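Notes for week 5, two-arm manipulation. Written up 2019-06-26, so if your copy doesn't have that date on it, toss it and grab the new one from the folder. The old one has the wrong homework in it (sorry!).

## Where we left off

Last time we got one arm to go to a point and stop there, and most of you found out how much of the work is in the "stop there" part. Today I want to talk about what changes when you add a second arm, and then we'll spend the rest of the session on the plug task, which I know is what you all came for.

My short version: with one arm, the table is your second hand. You push on something and you hope friction does the holding. That's fine for a heavy block. It's pretty bad for anything light with a cord on it, because the cord is springy and has its own opinions about where the object should go.

## Holding and doing

I like to split every two-arm job into a *holding* arm and a *doing* arm. People do this all the time without thinking. Open a jar tonight and watch your hands, one of them is basically a clamp. The split isn't permanent, and in plenty of tasks the arms swap jobs halfway through, but at any given moment you should be able to say which is which. If you can't, your state machine is probably a mess, and I say that as someone whose first state machine for this course had a state called `both_maybe`.

For the plug task:

- The holding arm braces the power strip and keeps it from sliding or turning.
- The doing arm works at the outlet end.
- The holding arm doesn't let go until the doing arm is clear of the strip. Put this in code, please, and don't trust the timing to work out.

Nneka Idahosa asked last week why we don't just tape the strip down. Great question, and for a factory you'd probably build a fixture and go home early. But then you've solved a different problem, and I want you to meet this one.

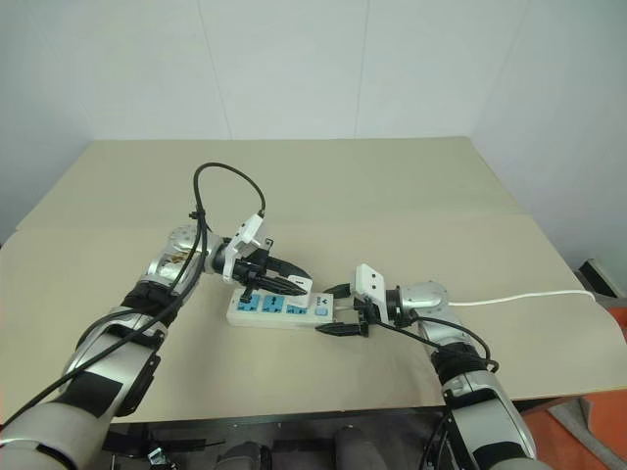
The thing to worry about most is force. Position control alone will happily drive a finger straight into the tabletop if your height is off by a hair, so the Grondo controller wrapper I gave you has a contact threshold in it. The default is 371, in raw sensor units, not newtons! I know, I know. Converting it properly is problem 2 on the homework. Until you've done that, leave the default alone.

Funmilayo Akpan's group tried 654 on Monday to get rid of false stops, and they did get rid of them, along with every real stop. We hit the red button and everyone learned something. Going low is a pain in the other direction: at 177 the arm stops every time it brushes against its own cable and you'll never get anything done.

## Approach angles

Come in at a slant if you can. When both arms drop straight down over something small, the wrists end up fighting for the same space, and the planner either gives up or finds you a lovely long route with an elbow way out to the side. A slanted approach keeps the wrists apart and the fingertips close together.

Check the cables too. The planner knows about links and joints and knows nothing at all about the cable running along your arm. Before you run a new path, play it at the slowest speed and watch the loops near the wrist. If one pulls tight, stop and change the path.

## Grasping near an edge

A few things I've picked up doing this over and over:

1. Brace near the end of the strip, well away from where the plug goes in. You get more leverage against twisting.
2. Don't squeeze harder than you need. Plastic cases flex, and a flexing case moves the outlets on you.
3. Write down the tilt of the strip before you start. The Ninmont pose script gives you an angle, but it's happy to be off by half a turn, so check which end is which yourself.

That last one eats more lab time than anything else in the course.

## Homework

Read the Nwankwo handout up through the section on relative frames (you can skip the proofs, I did the first time). Then:

1. Draw your state machine for the plug task. Mark the holding arm and the doing arm in every state.
2. Work out the conversion from raw units to newtons using the calibration table from week 3. Show your steps.
3. Describe one household job where the two hands swap roles partway through, and say what tells you it's time to swap.

A paragraph is plenty for number 3. Upload everything to Livness as one file, with your group name on it. Lab sign-up is on the same page, and the late slots go fast, so if you need one, get in there tonight.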